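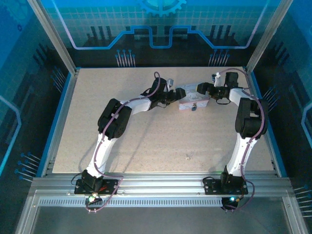 Small box with a pale patterned lid and a metal latch.

Pruremgate Keepsakes: progress report to the Gesura Fund
Second period, to the end of November

1. Work done

The project records the stories people in Pruremgate tell about small things they have kept at home, and makes those recordings available in the library and in the town's care homes. The grant agreement set a target of 200 recorded conversations over the full term. At the end of November we had 104.

Most sessions were held in the library meeting room on Tuesday afternoons. Home visits started in September, after a slow start with the lone working policy, and now make up a large part of the recordings. Visits take longer to arrange but the conversations are better. People tend to fetch a second thing halfway through, and a booking of one hour is often too short. We now allow an hour and a half.

The subjects have been wider than we planned for. We expected wedding and wartime items and have had plenty of both, but also sewing tins, rent books, a run of bus passes and a good deal about the Kourkoulas biscuit works, which closed before most of our interviewers were born. Arben Yordanov has grouped the Kourkoulas recordings together and would like to make them the first listening set.

2. Transcripts and catalogue

Transcription is behind. Of the 104 recordings, 40 have a checked transcript. The software copes badly with two people talking at once and with local street names, and each hour of sound still needs close to a day of correction by hand. Sushil Dubey has drawn up a list of place names and family names to speed this up.

The catalogue has been moved from a spreadsheet to Amus, the system the library already uses. Dates and places came across cleanly. The free text notes did not, and were re-entered over two weeks in October. Consent forms are scanned and filed against each entry – three are missing a second signature and those recordings are closed to listeners until we have it.

3. Care homes

Two homes have taken part so far. Sessions are in the morning, at half past ten, in groups of no more than six. Staff at both asked for shorter clips with a clear start and end, and we have cut a set lasting under four minutes each. A third home has agreed to join in the new year.

4. Spending

Spending in the period was £2,615. Most of this went on interviewer travel and room hire. The second recorder has not been bought, as the library lent us one, and we ask to move that sum to transcription.

5. Changes and risks

One interviewer left in September and has been replaced. The meeting room will be closed for heating work in January and we have not yet found another quiet room at the same price. The church hall is cheap but echoes badly.

6. Next period

– Finish checking the Kourkoulas transcripts and open the first listening set
– Start sessions at the third home
– Collect the missing signatures
– Reach 150 recordings by the end of March

We would be grateful for a decision on the transcription money before the January closure.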